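Kategorie: Klima & Meer › Kohlenstoffkreislauf

# Versenkte Algen als CO2-Speicher: Wie prüft man so eine Zahl?

Unser Segelverein überlegt, die Emissionen der Regatten auszugleichen. Auf dem Tisch liegt ein Angebot von Clarnel. Die Firma züchtet vor Stavton Zuckertang an Bojen, zieht die Leinen nach der Wachstumszeit weiter hinaus und versenkt sie. In der Broschüre steht, im letzten Zyklus seien damit 2.346 Tonnen CO2 »dauerhaft aus der Atmosphäre entfernt« worden. Gemessen wird laut Broschüre mit einem Verfahren namens Itside, zu dem ich außer einer bunten Grafik nichts finde.

Was mich stutzig macht:

- Die Zahl ist auf die Tonne genau, eine Unsicherheit wird nirgends genannt.
- Es gibt 12 Messbojen, alle im Zuchtgebiet. Dort, wo der Tang absinkt, steht offenbar keine.
- Versenkt wird 6 Seemeilen vor der Küste. Eine Tiefenangabe fehlt.
- Ein Vergleichsgebiet ohne Algen wird nicht erwähnt.

Ich bin kein Meereskundler und will der Firma nichts unterstellen. Dass Algen beim Wachsen Kohlenstoff aufnehmen, ist mir klar. Aber ich komme gedanklich nicht von »die Alge enthält Kohlenstoff« zu »die Luft enthält weniger CO2«. Gibt es da einen Rechenweg, den man als Laie nachvollziehen kann? Und welche Unterlagen müsste ich anfordern, um die Zahl ernst nehmen zu können?

Zum Preis bitte keine Diskussion, den kenne ich, und er ist verdächtig niedrig.

**Schlagwörter:** makroalgen, co2-entnahme, kompensation, nachweis

---

## 3 Antworten

### Als hilfreich markiert · 14 Stimmen

Dein Unbehagen sitzt an der richtigen Stelle. Zwischen Alge und Luft liegen mehrere Schritte, und Anbieter rechnen gern so, als gäbe es nur den ersten.

**Schritt 1: Kohlenstoff in der Biomasse.** Der Teil ist ordentlich messbar. Man wiegt Proben, trocknet sie und bestimmt den Kohlenstoffgehalt. Ein Kilogramm Kohlenstoff entspricht knapp 3,7 Kilogramm CO2, das ist reine Chemie. Frischer Tang besteht allerdings zum größten Teil aus Wasser. Lass dir also sagen, ob Frisch- oder Trockenmasse gewogen wurde und wie viele Proben hinter dem Mittelwert stehen. Ein kleiner Fehler beim Wassergehalt verschiebt das Ergebnis kräftig. Schon deshalb halte ich vier angegebene Stellen für Dekoration.

**Schritt 2: Woher kam der Kohlenstoff?** Die Alge holt ihn aus dem Meerwasser. Damit der Atmosphäre etwas fehlt, muss das Wasser an der Oberfläche anschließend CO2 aus der Luft nachziehen. Das geht langsam, in der Regel über Monate, und es klappt nur, solange das betreffende Wasser überhaupt oben bleibt. Sinkt es vorher ab oder wird es untergemischt, ist der Ausgleich erst einmal unterbrochen. Wie groß der Anteil ist, hängt von Strömung, Wind und Jahreszeit ab. Ohne ein Modell der Gegend kann man dazu wenig sagen, und auch mit Modell bleibt eine ordentliche Spanne.

**Schritt 3: Was wäre ohne die Algen gewachsen?** Zuckertang verbraucht Nährstoffe, die sonst das Plankton genutzt hätte. Auch Plankton bindet Kohlenstoff, und ein Teil davon sinkt ab. Diesen entgangenen Teil müsste man abziehen. In Broschüren habe ich so einen Abzug bisher selten gesehen. Genau dafür wäre ein Vergleichsgebiet nützlich, obwohl selbst das im offenen Wasser nur begrenzt hilft, denn das Wasser bleibt ja nicht stehen.

**Schritt 4: Wie lange bleibt er unten?** Im flachen Schelfmeer wird die Wassersäule im Winter vielerorts komplett durchmischt. Was dort am Boden verrottet, kann bald wieder als CO2 oben ankommen. Für lange Zeiträume braucht man große Tiefen, üblicherweise ist von tausend Metern und mehr die Rede. Ob es 6 Seemeilen vor Stavton so tief ist, steht in jeder Seekarte. Ihr seid ein Segelverein, jemand wird eine haben. Wenn dort fünfzig Meter eingetragen sind, würde ich das Wort »dauerhaft« ohne weitere Rückfrage streichen.

**Schritt 5: Der Aufwand.** Schiffe, Leinen, Anzucht an Land. Fragt, ob die Zahl brutto oder netto ist.

Anfordern würde ich:

1. den vollständigen Messbericht mit Rohdaten der Biomasseproben,
2. Koordinaten und Wassertiefe der Versenkung,
3. die Rechnung für den Gasaustausch mit der Luft, samt Unsicherheit,
4. die Annahme zur Verdrängung von Plankton,
5. den Namen der Stelle, die geprüft hat, und wer sie bezahlt.

Zu Itside kann ich nichts sagen, ich habe keine Veröffentlichung dazu gefunden. Das heißt noch nicht, dass das Verfahren schlecht ist. Es heißt, dass ihr es im Moment glauben müsstet – und für Glauben würde ich kein Vereinsgeld ausgeben.

> **Kommentar:** Danke, Punkt 4 hatte ich überhaupt nicht auf dem Schirm. Laut Karte sind es an der Stelle zwischen 60 und 80 Meter. Ich habe die Firma angeschrieben und nach den anderen Sachen gefragt.

> **Kommentar:** Bei 60 bis 80 Metern wäre ich fertig mit Lesen.

> **Kommentar:** Kleine Ergänzung zu Schritt 1: Algen verlieren schon beim Wachsen ständig Bruchstücke und gelöste Stoffe. Manche Anbieter rechnen diesen Anteil als Bonus obendrauf, weil ein Teil davon schwer abbaubar sein soll. Kann sein. Ich würde ihn mir gesondert ausweisen lassen und beim Vergleichen weglassen.

---

### 6 Stimmen

Ich sehe das weniger streng. Natürlich ist die Zahl zu genau, das sind solche Zahlen immer. Aber wenn man von jedem Verfahren erst lückenlose Beweise verlangt, fängt nie jemand an, und ohne zahlende Kunden gibt es auch keine besseren Messungen.

Bei uns läuft ein ähnliches Projekt in der Bucht von Sandu, allerdings wird der Tang dort geerntet und nicht versenkt. Nach 14 Monaten gab es einen Bericht, in dem die Schwankungsbreite größer war als der ausgewiesene Effekt. Das stand da auch so drin. Wir zahlen trotzdem weiter, verbuchen es aber als Forschungsspende. Im Jahresbericht steht deshalb auch nichts von »klimaneutral«.

Vielleicht wäre das für euch ein Weg. Die Algen machen das Wasser in der Bucht jedenfalls klarer, das sieht jeder, der dort badet.

> **Kommentar:** Klareres Wasser kann auch an weniger Regen und weniger Einträgen vom Land liegen. Gab es Sichttiefen aus den Jahren davor?

> **Kommentar:** Nein, gemessen hat das keiner. War mein Eindruck.

> **Kommentar:** Der Teil mit der Spende ist vernünftig. Der Teil mit dem Baden nicht so.

---

### 1 Stimme

Alles Abzocke. Das Meer nimmt sowieso CO2 auf, dafür braucht man keine Algen und keine Firma. Pflanzt Bäume.

> **Kommentar:** Bei Bäumen hast du dieselben Fragen: Was stand vorher da, wie lange stehen sie, was passiert bei Feuer oder Käfer. Nur sind die Bäume leichter zu zählen. Und dass das Meer ohnehin CO2 aufnimmt, ist ja gerade der Grund, warum man den zusätzlichen Effekt sauber davon trennen muss.

---

## Nachtrag zur Frage

Clarnel hat geantwortet, freundlich und ziemlich schnell. Geschickt wurde die gleiche Broschüre in höherer Auflösung, dazu zwei Seiten zu Itside. Darin steht, das Verfahren leite die gebundene Menge aus Satellitenbildern und »firmeneigenen Umrechnungsfaktoren« ab. Die Faktoren selbst seien Geschäftsgeheimnis. Nach der Verdrängung von Plankton hatte ich ausdrücklich gefragt, dazu kam kein Wort.

Interessant fand ich den Satz, die Zahl beziehe sich auf das »Bindungspotenzial«. In der ersten Fassung war noch von entferntem CO2 die Rede. Wenn ich es richtig verstehe, ist das Schritt 1 aus der Antwort oben und sonst nichts, und auch der nur geschätzt.

Wir haben das Angebot vorerst liegen gelassen. Im März wird im Verein stattdessen darüber gesprochen, ob die Begleitboote bei den Regatten wirklich alle fahren müssen. Den Diesel können wir wenigstens an der Tankquittung ablesen. Ich lasse die Frage offen, falls jemand doch noch etwas Veröffentlichtes zu Itside kennt – Links auf Werbeseiten bitte nicht, die habe ich alle durch.
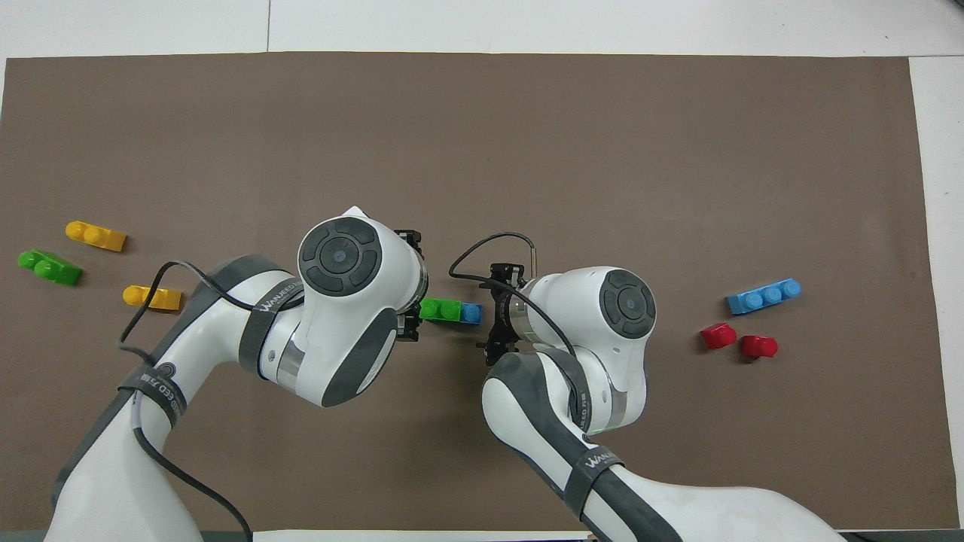 **Sammelheft Klima & Meer, Nr. 12, S. 6**

Fragen und Antworten geben die Meinung der jeweiligen Mitglieder wieder und wurden für das Sammelheft nur sprachlich geglättet. Kommentare ohne Bezug zur Frage sind entfallen. Wer eine Quelle nachreichen möchte, trägt sie bitte direkt unter der betreffenden Antwort ein und nennt Titel, Jahr und die Seite, auf der die Aussage steht. Ein Verweis auf »diverse Studien« wird gelöscht.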